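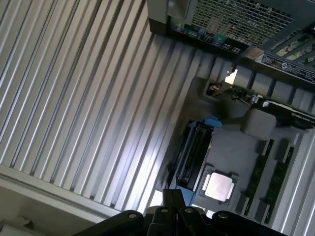
Fendivley, 3 de noviembre de 2024

La chapa ondulada, llamada también chapa acanalada, es una lámina de metal a la que se le ha dado un perfil de ondas o nervios paralelos para que aguante lo que una lámina plana del mismo grosor no aguantaría. El principio puede comprobarse con una hoja de papel plegada en abanico y un libro no demasiado querido.

Historia

La variante de hierro se extendió en el siglo XIX. Llegó por barco a medio mundo, apilada, y se convirtió en almacén, capilla, estación o gallinero, a veces en ese orden. En Fendivley la primera cubierta documentada fue la del mercado de Mowat, cuyas actas le dedican 3 páginas de quejas por el ruido de la lluvia y una sola línea al precio.

La tradición local atribuye el invento a un taller de Tradlow en 1535. No hay prueba alguna, pero la placa conmemorativa ya estaba pagada.

Geometría

Un perfil se define por el paso (distancia entre crestas) y la altura de onda. La rigidez aumenta mucho en la dirección de los nervios y casi nada en la perpendicular, detalle que suele descubrirse al caminar sobre un tejado. Los perfiles de nervio bajo y apretado se reservan para revestimientos, donde el metal tiene poco que sostener aparte de su propio aspecto.
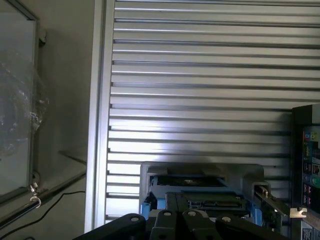
Panel de aluminio acanalado junto a un perfil vertical del mismo metal.

Materiales

El acero galvanizado sigue siendo el más común. El aluminio pesa menos y resiste bien la intemperie, aunque se abolla con facilidad y refleja el sol con un entusiasmo que los vecinos no siempre comparten. El fabricante Lilik ofrece ocho acabados, cuatro de ellos grises.

Usos y reputación

Durante décadas se consideró material de pobres — o de militares — hasta que algunos arquitectos empezaron a ponerlo en viviendas caras. El ruido de la lluvia pasó entonces a llamarse ambiente.

Véase también: cubierta, galvanizado, perfil nervado.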